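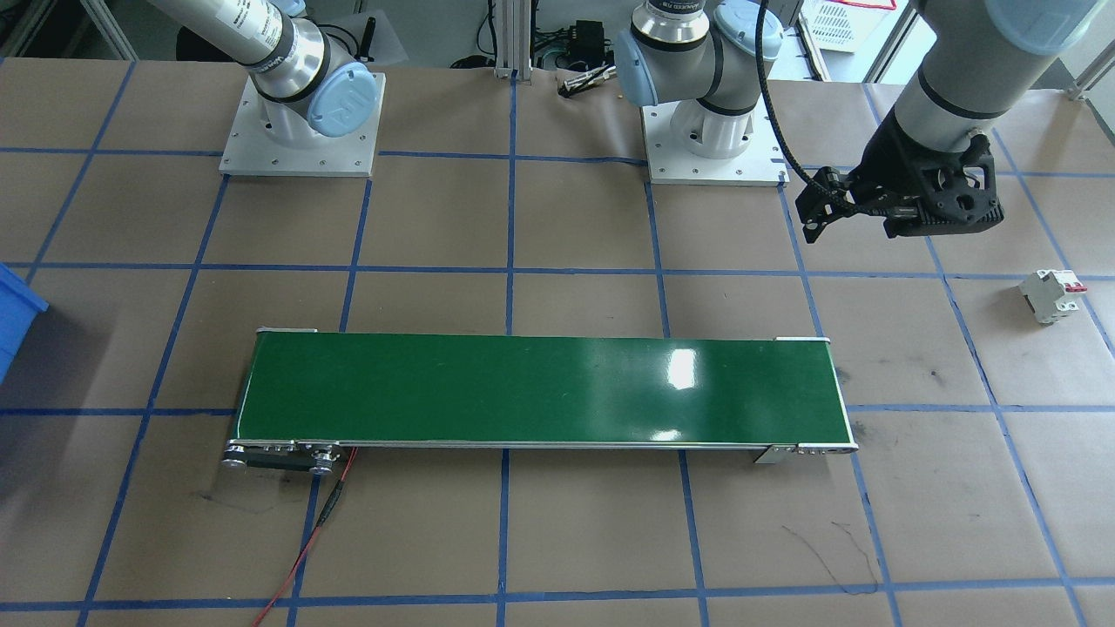

Dastel two-arm sorting kit - speaker notes
Plultville small manufacturers' evening, August 12, 2021
Speaker: Réka Pálfi

Opening (keep it short)
Thank the hosts. Say who I am: I run the test bench at Trerkham, we buy kits like this one with our own money, and Dastel has no say in tonight's talk.

What you get
Two arms, mounting plates, a short belt conveyor, one gripper, and the Virág control software. The gripper is the good part! Two short fingers, and it has surprised me all spring. Our job for it is small electrical parts, circuit breakers mostly, picked up from the table and set on the belt.

Setup
Took us two days, and I loved most of it. Bolt down the plates, run the cables, teach the positions. PAUSE - ask who has taught an arm by hand before.
Tell them about the paper and tape. We cover the table in brown paper and lay a grid in blue tape, so when a pick goes wrong you can say which square it was in and everyone at the bench knows where to look. Ours is a bit wavy. It still works. Cheap paper, change it when it gets scruffy.

Our numbers
240 breakers in the March run, 12 missed picks. Most of the misses were parts lying at an angle, with the switches turned away from the fingers. Slowing the approach helped a lot - go to the speed slide if anybody looks doubtful.

What I'd change
The manual. It skips the conveyor wiring almost completely, and I lost an afternoon there.
Green belt is shiny, so watch your overhead lights if you plan to add a vision system.
Changing fingers takes too many screws.

Would I buy it again?
Yes, for a shop with lots of small batches and one person who enjoys tinkering. For one part all day long, look at something simpler first.

Questions
60 seconds each, then catch people at the coffee table. If price comes up, send them to the Dastel sheet by the door. Leave the bench contact slide up while people pack.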